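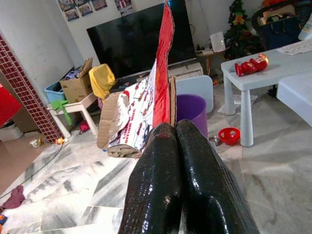 Home Forums Rules Search Log in

Category: Home Sellers > Inherited and Estate Property

Two siblings, one house, how to decide the buyout price?

dgji_seoul
Hello all. My full name is Dong-geon Ji, I write it because some of you know me from the refinance section. My mother left her house to my sister and me in equal shares. There is no mortgage on it and the probate is nearly finished. My sister wishes to keep the house and buy my half. I agree with this and I am glad it stays with us.

Our question is only the price. She found an online estimate and wants to use it. I would like a real appraisal, but she thinks this means I do not trust her. Also the house was not renovated for 20 years, and she says the cost of the new kitchen should be taken off before we divide. Is this normal?

brolano
Get the appraisal. An online estimate does not know what is inside the house. Ours missed the finished basement completely. Split the fee between you and nobody has to feel accused.

On the kitchen, no. If the kitchen is old, the appraiser already sees an old kitchen and the value comes out lower. If she subtracts it again you pay for it twice.

skelton_k
I disagree a little with brolano. An appraiser gives some adjustment for condition but often it is smaller than what the contractor will charge. When my cousins did this they took the appraisal and then took off half of the roof repair, and everybody was satisfied. It is a family matter, you can agree on any number you both sign.

brolano
You can agree on any number, sure. But a roof that leaks is a repair. A new kitchen is something she wants to have. I would not mix these.

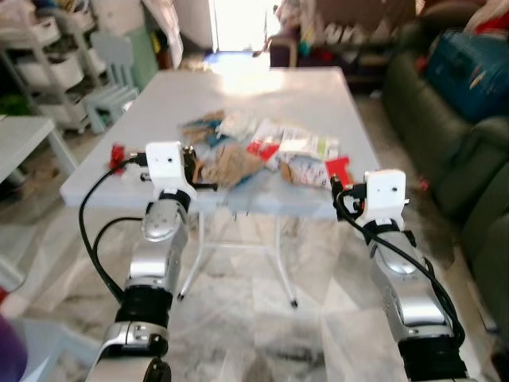
Also ask which date the appraisal is for. The value on the date of death matters for taxes, and the value today matters for the buyout. In our case we ordered both from the same person and the second one was cheaper.

dgji_seoul
Thank you, I did not know there could be two dates. My mother passed in October and the prices in her street have gone up since then. My sister would surely prefer the October value for the buyout. Is that wrong of her?

iseul_h
It is not wrong to ask, but you are selling your half now, so I think now is the correct day. I was in the position of your sister, by the way. I am I-seul Hong, I bought out my two brothers. I also was hurt when they asked for an appraisal, and later I was thankful, as the bank required one anyway before it would lend me the money. Does your sister need a loan for this? If yes, the discussion may be finished already.

skelton_k
Good point about the bank. Only be careful, the lender's appraisal is made for the lender. I would still have your own.

brolano
Two appraisals for a friendly sale between siblings is too much money in my opinion. One, and both agree before it is done that they accept the result. Put it in writing.

clindelik
Please do not forget who pays the property tax and insurance until the transfer. We forgot, and it made more bad feeling than the price did.

dgji_seoul
Update, 07/05/2021. She does need a loan. We will use one appraiser, with today's value, and we wrote down before the visit that we both accept it. About the kitchen we have not agreed. I offered to leave her all of the furniture and the car in place of a discount, and she is thinking. The insurance we now pay half and half, thank you clindelik.

skelton_k
The car should go through the estate first if the title is in your mother's name. Ask the lawyer before you promise it.

dgji_seoul
It is in her name, yes. I will call him tomorrow.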